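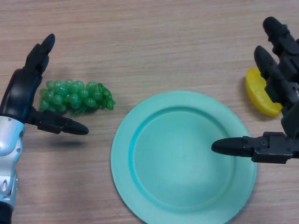 The autumn open day at the Vondumley Centre for Early Years Practice was held in October, and our association was represented by four members from the Prendside branch. The purpose of the visit was to see how the Centre sets out its play food and tableware for nursery groups, as several of our own settings are due to replace theirs. The table activities interested us most. One had a bunch of toy grapes with a dark green stem, a round plate in a pale blue-green and a yellow fruit wedge, set directly on a light wooden top with no cloth or tray. Members remarked on how clearly the fruit stood out against the pale wood, and on how little was needed to suggest a meal.

We were received by the head of the Centre, Pilar Henríquez, who gave a short address in the main hall before the rooms were opened. The Centre occupies a former primary school at the upper end of Retamal Road and has been in the building for nine years. It now has 83 children on its roll, of whom 39 attend for the full day. Visitors were given a plan of the ground floor and were free to move between rooms in any order, although the kitchen corridor was closed until the children's lunch had been served.

The session on table play was led by Javiera Quiroga. She explained that the Centre moved away from large boxed sets some time ago. Staff had found that a full basket of play food was generally tipped out and left, whereas a plate and one or two pieces of fruit held a child's attention for longer. Plates are chosen in plain colours and without patterns. A bunch or a slice is preferred to a whole fruit where possible, as it gives the adult more to talk about: what it was cut from, who might share it, whether it tastes sweet or sour.

There was some discussion of materials. Gert Mokoena, of our branch, asked whether real fruit would not serve the purpose better. Ms Quiroga replied that real fruit is offered every day at snack time, and that the two are kept apart so that younger children are not encouraged to bite the toys. Pretend grapes in particular are bought only as complete bunches, and each one is pulled firmly by a member of staff before it goes into use. Any bunch that sheds a berry is withdrawn — a rule we should do well to adopt at Prendside. 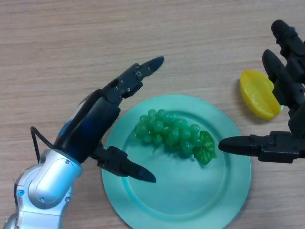

Cleaning was dealt with more briefly. Plates and play food are washed in warm soapy water at the end of the day and left on racks overnight. Leafy pieces take longer to dry than smooth ones and are placed nearest the window.

The afternoon was given over to storage and purchasing. Soledad Carrasco showed the Cluvia shelving which the Centre installed last year, with shallow drawers labelled by meal. It is well made, though in our view rather deep for a small room. A price list was available and a copy has been placed in the branch file, together with the plan of the building.

Members wishing to borrow either document should apply to Tadeo Huenchumán at the Prendside office. The Centre has kindly agreed to receive a second party in the spring, limited to four persons, and names will be taken at the next branch meeting.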